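Ticket: Wall paint scuffing after "washable" topcoat, Kelten unit
Opened by: Gifty Nutsugah
Status: Reopened 2023-07-15
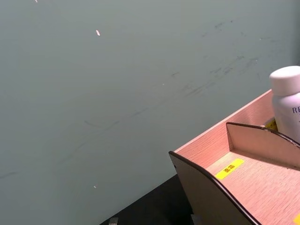
Supplier says the Hedix topcoat needs 30 days to cure and any marking before that is our fault. We painted in March. I'd like someone to explain how that answer fits.

Tried so far:

Plain water, soft cloth. No change on the dark marks.

Dish soap, diluted. Some gray came off on the cloth. Could be the scuff, could be the paint. Support called this "a good result." I don't.

Perron eraser pad, light pressure. Left a shiny patch the size of my palm. Stopped there.

Reply from supplier, pasted in full: "Product is rated to 3,000 scrub cycles. Please confirm batch number." Batch is 1808 on one can and 1,808 on the invoice, and they have now asked me twice which is correct. It's the same number.

They also suggest a second coat of Ilix sealer at $80 a can. Maybe it helps – but a sealer over a coating that was sold as not needing one sounds like a second sale to me. I asked for a test result on matte finishes and got a brochure.

Next step: tape off a square behind the door, wash it 37 times, compare with the unwashed side. If the sheen changes I want a refund. Leaving this open until then.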